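Kasent: a hand-checked glossary of household sewing and mending terms

Version notes last edited 8/21/25 by Macarena Lozano.

What it is

Kasent is a small glossary of words used in mending and altering clothes at home. It has 614 entries in English, and 206 of them also have a French and a Spanish equivalent. It is plain text, one file per language, plus a combined table. It grew out of the word list that Benoît Roussel kept for the Trusthorpe evening mending class, where people kept bringing patterns with terms that did not match from one publisher to the next.

The entries cover stitches, seams, hems, fastenings, fabric names and the tools you would find in an ordinary sewing box. Industrial machine terms are left out. So are knitting and crochet, which have their own lists and their own arguments.
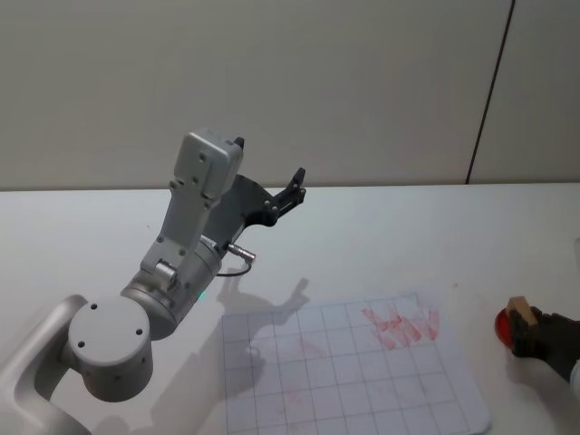 Can I use the glossary in a printed class handout?

Printing any part of it is fine, including the whole thing, as long as the name Kasent and the version appear somewhere on the sheet. You do not need to write to us first. If you change a definition, please mark it as changed.

Files

kasent_en.txt: all English entries, sorted by headword
kasent_fr.txt: French equivalents
kasent_es.txt: Spanish equivalents
kasent_all.tsv: the combined table
CHANGES.txt: what was added, split or removed in each version

All files are UTF-8 with Unix line endings. The combined table is tab-separated, with a header row. Some spreadsheet programs guess the wrong encoding when you double-click the file. Use the import menu and pick UTF-8 by hand if the accents come out wrong.

Columns in the combined table

id: a number that never changes, even if the headword does
headword: lower case unless the word is a proper name
class: stitch, seam, hem, fastening, fabric, tool or other
definition: one or two sentences, no more than 200 characters
see_also: ids separated by semicolons, may be empty
fr, es: equivalents, may be empty
note: regional use, older spellings, disputes

An empty cell in fr or es means the term has not been checked yet. It does not mean the language has no word for it.

How entries were checked

1. Benoît drafted a definition from the class list.
2. A second person read it without seeing the draft's sources and said what they thought the word meant. Akash Pandey did most of these.
3. Where the two disagreed, both senses were kept and numbered, or the entry was rewritten until one sentence covered both.
4. French equivalents were read by Benoît and Spanish ones by Eusebio Prieto and Macarena. Eusebio learned tailoring terms from his mother's shop and his usage leans toward northern Spain. Latin American forms go in the note column when we know them.

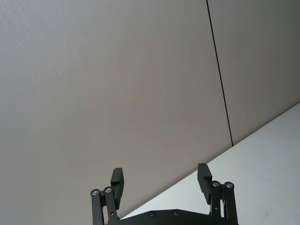
Known problems

"Basting" and "tacking" are separate entries that point to each other. They should probably be merged, but the ids are already in use elsewhere.

Fabric names are the weakest part. Several of them mean a fiber in one country and a weave in another. "Muslin" has three numbered senses and may need a fourth.

The see_also links are not always two-way. Entry A can point to B with nothing pointing back. Cristian Quintero wrote a short script, Flustska, that lists the one-way links, and the December version will fix the ones that are plainly mistakes.

Needle sizes are given in one numbering system only.

Reporting a mistake

Send the id, the headword and what is wrong with it. A page reference from a book or pattern helps a lot. Suggestions for new terms are welcome, but please search the combined table first, including the note column, where many spelling variants are kept.

License

Text and tables are released under CC BY 4.0. The Flustska script is under the MIT license and is kept in its own folder.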